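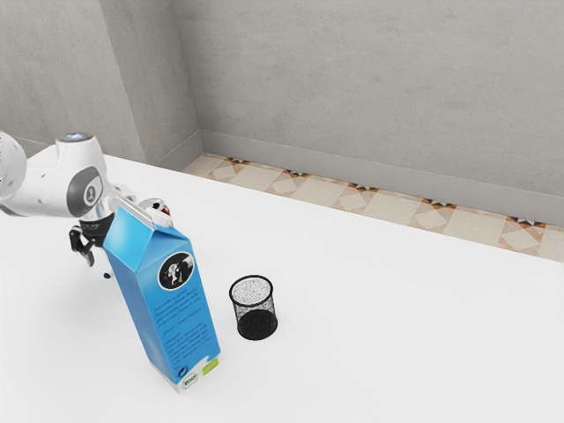 I started sorting our recycling properly last November, after the council in Winton changed the rules and the bin crew left a tag on our lid. Until then I had put everything in together and hoped for the best. Cartons were my main problem. A tall blue one with a gabled top and a white screw cap looks like plain card, but the new leaflet puts cartons in a separate bag and drink cans in the box, so the two can stand side by side on the table and still end up in different places.

Marama Bolger next door had kept her leaflet and lent it to me. It runs to 12 pages, and 3 of those are about plastic film, which they don't collect. I copied the main points onto a sheet and stuck it inside the cupboard door.

The routine now takes around 12 minutes a week. I rinse things as I go, squash the cartons on a Sunday night and take the bag down with the box. Glass still has to go to the bottle bank behind the library, and I do that when I'm passing.

I had one argument with the council about foil lids. I rang twice and got two answers - first yes, then no. In the end Darcy Simard in the waste office wrote back to say they can go in the box if they are scrunched into a ball about the size of a fist. It takes me a good month to save up that many.

The next thing is food waste. The brown caddies are due on our street after the summer.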